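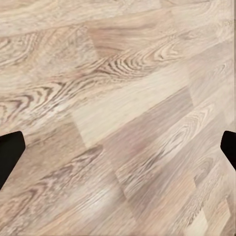
A Bedroom for Rent, Robot Included

Search this site Enter keywords Go

April
By a staff writer

Print this page | E-mail this article

Ollico would like to sell you a house. It has furniture, windows with a view of the lawn, and a two-armed robot that comes with the place. None of it exists outside a computer, and it costs $4,000 a year per seat.

The product is called Trillidia. It is a set of simulated rooms in which a customer's control software drives a simulated robot through household chores and gets a score at the end. Ollico's pitch is that a company can find out how its software will behave in a home before it pays for hardware. I spent a morning with the firm's product lead, who had agreed to run whatever I asked for and mostly did.

"People come to us after they've broken something expensive," she said. "We'd like them to come earlier."

I asked what a good score in Trillidia tells a buyer about a real bedroom. She took a while to answer.

"It tells you the software isn't hopeless. If it can't get hold of a book in here, it won't get hold of one in your house. I wouldn't go a lot further than that."

Her company's brochure goes a lot further than that. It promises "home-ready performance" on the first page. She said the wording came from marketing and that she had asked for it to be changed.

The library lists 991 objects and 100 tasks. I wondered how many of the objects a gripper could do anything interesting with. A good many, she said, are rigid things that keep their shape when squeezed. Cloth is in there, but she called it "our weakest material," and paper is worse. A book in Trillidia is a solid block with a cover on it. It won't flop open when it is lifted by one corner, as any paperback on my own bed would.

"We know about the book," she said. "Everyone asks about the book."

The bedding has the same trouble. The cover on the double bed is pulled tight and smooth, and she confirmed that it stays that way whatever the arm does to it. I have never owned a bed like that. A real fingertip sliding under a thin object pushes the blanket into a ridge, and the ridge is half the problem.

She didn't argue. "Soft bedding is on the list. It's slow to compute. Customers tell us they want it and then they see how long the runs take."

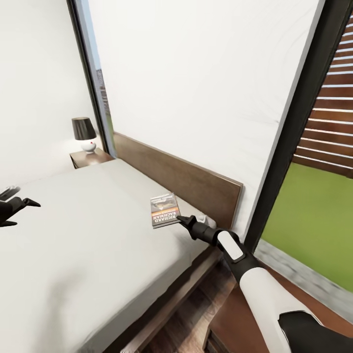
What the scores leave out

The book task sounds simple. The robot has two grippers, each with two black fingers, and one of them has to go after a small paperback lying near the headboard. A run passes if the book leaves the bed and stays off it for a set time. How it gets there is not scored. I asked whether knocking the headboard on the way would count against the software.

"Not by default. You can switch contact penalties on."

And do customers switch them on?

"Some do."

Ollico quotes a trial by Sustine, a maker of service robots, in which its software was put through 2,000 runs. The pass rate is printed in large type. The brochure doesn't say whether contact penalties were on, and the product lead said she would have to check. By the time this was written she had not come back to me.

I also asked about the cameras. Wrist views in Trillidia can be a little soft, with the wood grain smearing toward the corners, and I took this for a flaw. She said it was a setting, meant to stand in for a cheap lens, and that it could be turned off. She was proud of the floors. I agree they are nice floors. I'm less sure that a customer should care, given what the sheets can't do.

How it compares

The obvious rival is Saarela, whose package has fewer rooms and plainer ones. The furniture looks like cardboard. Its cloth does wrinkle, though, and its contact penalties are on from the start. I put this to her.

"Saarela is good at what it does," she said. "Ours is easier to set up. You can be running by lunch."

That part I can confirm. Setup was quick, the task editor made sense to me without the manual, and nothing crashed. For a small team that wants to catch the silly mistakes early, a single seat could pay for itself.

I asked if she would let software that had passed all 100 tasks loose in her own bedroom.

"With me standing there," she said, "and my hand on the switch."

Ollico offers a trial seat on request. Anyone taking one should turn on the contact penalties before the first run and ask for the Sustine settings in writing.

Print this page | E-mail this article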